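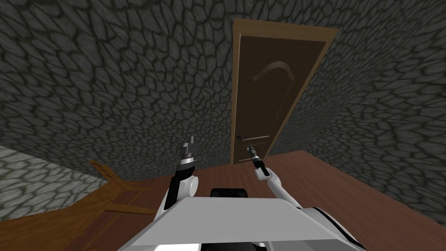

제목: [시뮬레이션 조작] Usarard 공개 시연 참관 메모 및 회신
날짜: 2020년 8월 18일
보낸 사람: Nest Watkins
받는 사람: 메일링 리스트 전체

Usarard 공개 행사에 다녀온 내용을 정리해 보냅니다. 발표 자료는 아직 배포 전이라 제가 적어 둔 것만 옮깁니다. 틀린 부분은 Burgi Gasser 님이 바로잡아 주시기 바랍니다.

먼저 지난번 메일에서 나온 질문부터 답합니다.

> Theresia Berchtold 님이 씀:
> 행사에서 보여 준다는 양팔 로봇이 실물입니까, 렌더링 환경입니까? 실물이라면 안전 구역 때문에 참관 인원이 제한될 텐데 공지에는 그런 말이 없습니다. 그리고 문 과제의 성공 판정 기준을 꼭 물어봐 주십시오. 작년 12월 자료에는 손잡이 접촉만으로 성공 처리한 항목이 섞여 있어서 우리 쪽 수치와 비교가 되지 않았습니다.

전부 렌더링 환경입니다. 실물 로봇은 시연에 나오지 않았습니다. 장면은 돌벽으로 둘러싸인 작은 방이고, 바닥은 적갈색 나무 재질, 정면에 갈색 나무문이 있습니다. 로봇은 흰색 몸통에 팔이 둘 달린 모델이며 화면은 몸통 위에서 방 안쪽을 내다보는 시점입니다. 문손잡이는 레버형이고 오른팔 그리퍼로 접근합니다.

성공 판정은 두 단계로 바뀌었다고 합니다. 레버 회전각이 기준을 넘고, 이어서 문짝이 문틀에서 떨어져야 성공으로 기록합니다. 접촉만 있는 시도는 별도 항목으로 뺍니다. 12월 자료를 새 기준으로 다시 계산한 표는 행사 자료와 함께 올리겠다고 했습니다.

기록된 에피소드는 모두 1143개입니다. 문 과제와 물체 파지 과제의 비율은 밝히지 않았습니다. 에피소드 형식은 Cliviteo 변환기로 읽을 수 있다고 하는데, 관절 순서가 우리 쪽과 다르므로 매핑 파일을 따로 써야 합니다. 제어 주기는 10 Hz입니다. 접촉이 많은 과제에는 낮은 편이라고 봅니다.

파지 과제의 대상 중에는 검은색 축음기 나팔이 있습니다. 목 부분이 S자로 휘면서 아래로 갈수록 가늘어지고, 그리퍼의 두 손가락을 그 가는 부분 양쪽에 두는 방식입니다. 벨의 테두리가 다각형으로 보일 만큼 면 수가 적은 모델이라 충돌 메시도 같은 것을 쓰는지 질문했습니다. 담당자 답변은 충돌 메시는 볼록 분해로 따로 만들었고 시각 메시와 최대 2 mm 차이가 난다는 것이었습니다. 손가락과 목 사이 간격이 좁은 자세에서는 무시할 수 없는 값입니다.
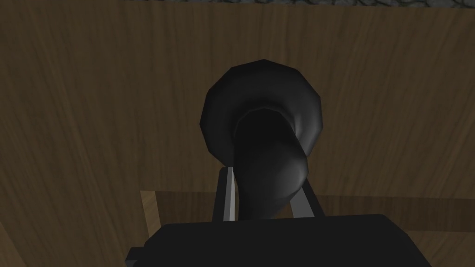
Elfriede Imhof 님은 메시 오차보다 마찰 계수가 더 문제라고 지적했습니다. 손가락 면과 물체에 같은 계수를 일괄 적용하면 곡면을 잡을 때 미끄러짐이 과소평가되며, Janevski 환경에서 같은 설정을 썼을 때도 파지 성공률이 실제보다 높게 나왔다는 의견입니다. 계수를 물체별로 무작위화한 결과가 나오기 전에는 수치를 인용하지 말자고 했습니다.

저도 동의합니다. 담당자에게 무작위화 범위를 문의해 두었고 답은 아직 받지 못했습니다.

그 밖의 사항입니다.

조명은 과제마다 고정입니다. 어두운 물체와 검은 그리퍼가 겹치면 분할 마스크 경계가 흔들릴 가능성이 있어 깊이 채널 제공 여부를 물었고, 제공한다고 합니다.

질의응답은 짧았습니다. 원격 조작 장치의 지연 측정 방법에 대한 질문이 나왔으나 자료로 대신하겠다고만 했습니다.

다음 공개 시연 장소는 Plorkberg입니다. 참관을 원하시는 분은 Valentin Wieser 님께 직접 메일을 보내 주십시오. 신청할 때 소속과 사용하는 시뮬레이터 버전을 적어야 합니다.

매핑 파일 초안은 제가 작성해서 이 리스트에 올리겠습니다.

Nest Watkins 드림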